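2018년 7월에 고쳐 씀. 정리: Harvey Melnyk, Mokthorpe 작업실

플라스틱 용기와 스테인리스 작업대에 대해 자주 받는 질문을 모았습니다. 제조사 안내문과 답이 다른 항목이 더러 있습니다. 안내문을 그대로 옮길 거라면 이 페이지를 따로 만들 까닭이 없었을 겁니다.

## 작업대

### 스테인리스는 정말 흠집이 안 나나요?

납니다. "흠집에 강하다"는 말은 다른 재질보다 덜 난다는 뜻으로만 들으세요. 용기 바닥에 모래 한 알만 끼어 있어도 밀 때마다 줄이 생깁니다. 물건을 밀지 말고 들어서 옮기라고 부탁드리는데, 바쁠 때 지켜지는지는 저도 의심스럽습니다.
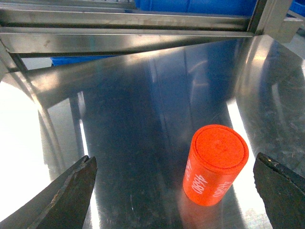
흠집 제거제도 권하지 않습니다. Vivia 광택제를 두 통 써 봤는데 바른 날은 그럴듯했고 며칠 뒤에는 예전 그대로였습니다. 중성 세제를 푼 물로 결 방향을 따라 닦고 마른 천으로 한 번 더 훔치는 것과 무엇이 다른지 저는 구별하지 못하겠습니다. 철수세미는 쓰지 마세요.

### 얼룩이 계속 보이는데 덜 닦은 건가요?

꼭 그렇지는 않습니다. 광이 나는 표면은 손자국도 비추고 천장 조명도 비춥니다. 고개를 옆으로 옮겼을 때 따라 움직이면 반사이고, 제자리에 있으면 얼룩입니다. 반사를 닦느라 십 분을 보낸 사람을 여럿 봤고 저도 그중 하나입니다.

## 뚜껑 달린 용기

### "완전 밀폐"라고 적힌 용기는 믿어도 되나요?

물을 넣고 뒤집어 보기 전에는 믿지 않습니다. 걸쇠가 딸깍 소리를 낸다고 해서 틈이 막혔다는 증거는 아닙니다. 물을 반쯤 채우고 키친타월 위에 옆으로 눕혀 두세요. 타월이 젖었으면 국물 있는 음식에는 쓰지 않는 편이 낫습니다. 마른 과자나 쌀이라면 대개 상관없습니다.

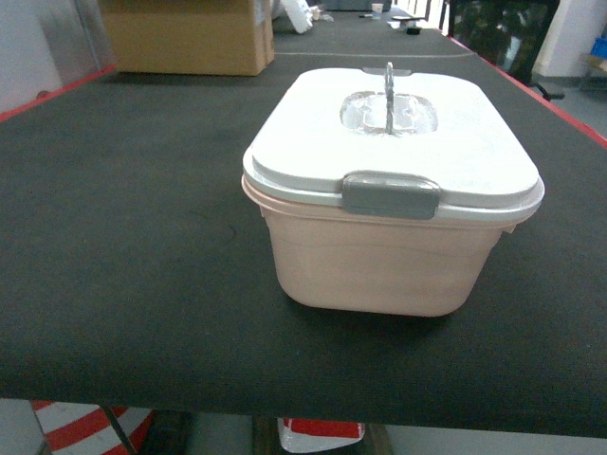
새 용기도 똑같이 시험합니다. 작년 12월에 들여온 Katona 용기는 상자에 "평생 보증"이라고 적혀 있었는데, 누구의 평생인지는 보증서를 끝까지 읽어도 알 수 없었습니다. 81개를 눕혀 보았고 그중 두 개에서 물이 샜습니다. 나쁜 성적은 아닙니다. 다만 "완전"이라는 말과는 거리가 있습니다.

### 전자레인지 표시가 있으면 뚜껑째 돌려도 되나요?

표시가 몸통에만 있는지, 뚜껑에도 있는지 먼저 보세요. 둘의 재질이 다른 경우가 흔하고, 바닥에 찍힌 표시는 뚜껑에 대해 아무 말도 하지 않습니다. 뚜껑에 표시가 없으면 빼고 돌립니다. 금속처럼 보이는 부품이 달려 있으면 확인될 때까지 넣지 않습니다.

### 뚜껑 한가운데 볼록 나온 작은 점은 불량인가요?

대부분은 성형할 때 재료가 들어간 자리입니다. 손톱에 걸릴 만큼 날카롭지 않다면 그냥 쓰시면 됩니다. 이 점의 모양으로 정품 여부를 가려낸다는 글도 읽었는데, 근거는 찾지 못했습니다. 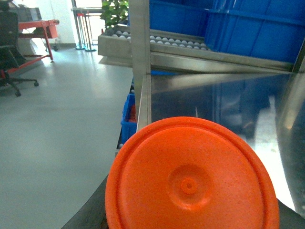

### 뚜껑과 몸통은 따로 보관해야 하나요?

완전히 마르기 전이라면 따로 둡니다. 마른 뒤에는 닫아 두어도 되지만, 냄새가 신경 쓰이면 뚜껑을 살짝 걸쳐만 두세요. 공간이 모자랄 때는 몸통끼리 포개고 뚜껑은 세워서 한곳에 모읍니다.

## 상자와 분류

### 색깔별로 나누면 찾기가 빨라지나요?

색을 정한 사람에게는 빠릅니다. 다음 사람에게는 그 색이 무슨 뜻인지 물어봐야 하는 상자가 하나 늘어날 뿐입니다. 저희는 색 규칙을 두 번 바꿨다가 결국 크기와 용도를 글자로 적은 이름표로 돌아왔습니다. 이름표는 짧은 면에 붙입니다. 윗면에 붙이면 쌓는 순간 안 보입니다.

### 상자는 얼마나 채워야 하나요?

테두리보다 손가락 두 마디 아래까지만요. 위까지 채우면 포갤 때 아래 물건이 눌립니다. 가벼운 뚜껑만 담을 때도 마찬가지입니다. 무게는 괜찮아도 휘어집니다.

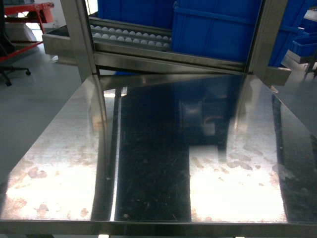 그렇다고 반만 채운 상자를 여러 개 두는 것도 마음에 들지 않습니다. 지난 재고 조사 때 용기와 뚜껑을 합쳐 1316점이 나왔고, 그중 약 330점은 짝이 없었습니다. 반쯤 빈 상자마다 짝 없는 뚜껑이 몇 장씩 들어 있었습니다.

### 짝 없는 뚜껑은 언젠가 쓸모가 있지 않을까요?

그 말을 믿고 모아 둔 상자에서 실제로 꺼내 쓴 기억이 거의 없습니다. 한 달 동안 짝을 못 찾으면 내보내세요. 재활용이 되는지는 사는 곳의 분리배출 기준에 따라 다르니, 바닥의 삼각형 표시만 보고 안심하지는 마시고요.

### Sturville 쪽 안내문에는 식초를 쓰라고 되어 있던데요?

냄새 빼는 데 묽은 식초를 쓰는 건 말리지 않습니다. 물든 색까지 빠진다는 대목은 믿지 않습니다. 토마토소스가 밴 용기를 하룻밤 담가 봤고, 아침에도 여전히 주황빛이었습니다. 다른 결과가 나온 분은 무엇을 얼마나 넣었는지 적어서 작업실로 보내 주세요. 같은 방법으로 해 보고 결과가 다르면 이 항목을 고치겠습니다.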